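4.2 Claims about durability among small ski and snowboard makers

Small makers of skis and boards often say that their products outlast those of the large factories. We found little to back this up. Of the 2482 warranty and repair records we gathered, 1514 gave enough detail to work out the age of the board when it failed, and the rest had to be set aside. Macedo supplied the fullest set. Istier sent only claims it had accepted, so its low failure rate should be read with care.

Aguiar's earlier survey reported that buyers of hand-built boards kept them for longer. That may well be true, but keeping a board is a poor measure of how well it was made. People who pay more for something tend to look after it, and may ride it less – a point the survey raises and then drops. Conceição Aguiar kindly shared her raw answers with us, and over 25 of those who replied had not ridden the board in question since the previous December.
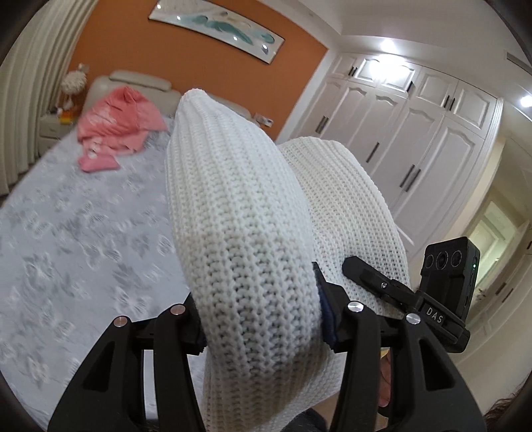 Figure 2. Knit garment held in a gripper.

Once days of use are taken into account, the gap between small and large makers shrinks to a level we would not wish to defend. Clarkari boards did a little better than the others on edge damage and a little worse on splitting at the tip. Ririer, whose advertising leans most heavily on long life, could not tell us how the claim had been tested. We do not say that the claim is false – only that the records we were given cannot carry it, and that the makers seem in no hurry to collect better ones.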